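3.2 Baskets and what stays in them

Open baskets were the most common container in the households we visited. Of the 646 containers logged across the 23 homes, baskets outnumbered drawers, lidded boxes and shelves taken together in every room except the kitchen. They were also the containers that people found hardest to describe. Asked what a drawer was for, most participants gave a short answer: socks, cutlery, batteries. Asked the same thing about a basket, they tended to name whatever was in it at the time, and then to add that it had been bought for something else.

We sorted baskets by how they were used during the two-week diary period. A holding basket keeps the same kind of item in the same place. A carrying basket moves between rooms and is meant to be empty at the end of a round. A landing basket takes in items that have no settled place, or whose place is too far away to be worth the walk. The same basket could change group in the course of a week, and 8 households had at least one basket that was logged in all three groups. Where this happened we counted it once, under the group in which it spent the most diary entries.

Cloth items made up the largest share of what we found in landing baskets. Towels, napkins, dusters and single pieces of clothing were dropped in folded or half folded, and they were often left behind when the rest of the basket was cleared. Participants gave several accounts of this. One in the Titness group said that a folded cloth "looks finished," so she did not see it as something still waiting to be put away. Another said he left a cloth in the bottom on purpose, to keep small things from catching in the weave. In the diaries, the cloth left behind was usually near a corner or against a side wall, where it could be missed by someone reaching into the middle.

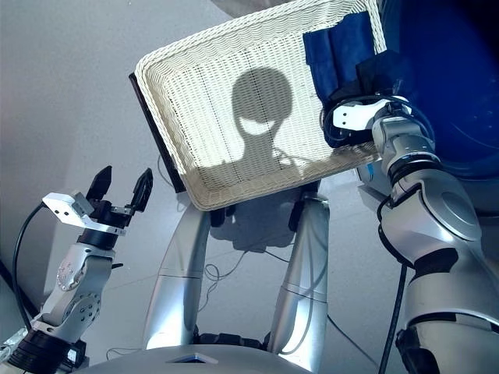

Emptying was done in two ways. In the first, which we call picking, items were taken out one at a time and carried to their places. In the second, tipping, the basket was lifted by one side and its contents slid onto a bed, table or floor to be sorted there. Picking was more common for baskets that held fewer than ten items. Tipping was more common for laundry and toys, and in homes where the basket was shallow enough to be lifted by the rim. Heffernan's earlier work on the Kondness homes treated tipping as a shortcut used by people in a hurry. Our diaries do not bear this out. The time of day made little difference, and several participants who described themselves as unhurried tipped every time, on the grounds that they wanted to see everything at once before they began.

The form of the basket had more to do with it. Rectangular baskets with a firm rim were tipped more often than round ones, and participants mentioned the corner as a good place to hold. Soft-sided baskets folded in on themselves when lifted by one edge and were mostly picked. Woven baskets drew complaints of a particular kind — threads snagged, crumbs and lint worked into the base, buttons caught — and in four homes these complaints had led people to stop using a basket for clothing altogether and give it over to paper or fruit. None of the four had thrown the basket away.

The cost of tipping is that it needs a clear surface. In the smaller apartments this was a real limit. One household near the Gurine site had a single table, and the basket could be tipped only after the table had been cleared, which meant that the things on the table went into a second basket first. Thomas logged this exchange on six different occasions in July, and on two of them the second basket was still full when the next entry was made. We return to these chains of deferred sorting in Section 4, where they account for much of the difference between what participants said they had put away and what the room log showed.

A smaller point concerns color. Participants tended to notice items that stood out against the basket and to clear them first. White socks in a white basket stayed longer than dark ones, and the same held for pale napkins. A few participants used this to their advantage. One kept a light-colored basket by the stairs for the family's dark school clothes and a dark one for bedding, and reported that both were emptied more fully than the mixed basket they had replaced. The effect did not hold for cloths that had been neatly folded. These stayed whatever their color, which fits with the remark quoted above.

We did not weigh baskets or measure how full they were. Éabha Heffernan and Hema Thomas coded fullness by eye on a three-point scale, working separately, and settled disagreements by going back to the diary notes. Most disagreements were between the lowest two points, and nearly all of them involved baskets holding a single flat item. Whether such a basket should count as empty was a question participants also disagreed on, in some cases within the same household. In the Ó Ceallaigh home, one adult recorded the landing basket as empty on five evenings when the other recorded it as in use. The item in dispute each time was a dish towel.

For the analysis that follows we treat a basket as empty only if nothing at all remained in it. This is stricter than the rule most participants applied, and it lowers the rate of completed rounds in every group. Of the 600 rounds recorded in the diaries, those that failed the strict rule but passed the participant's own rule are reported separately in each table.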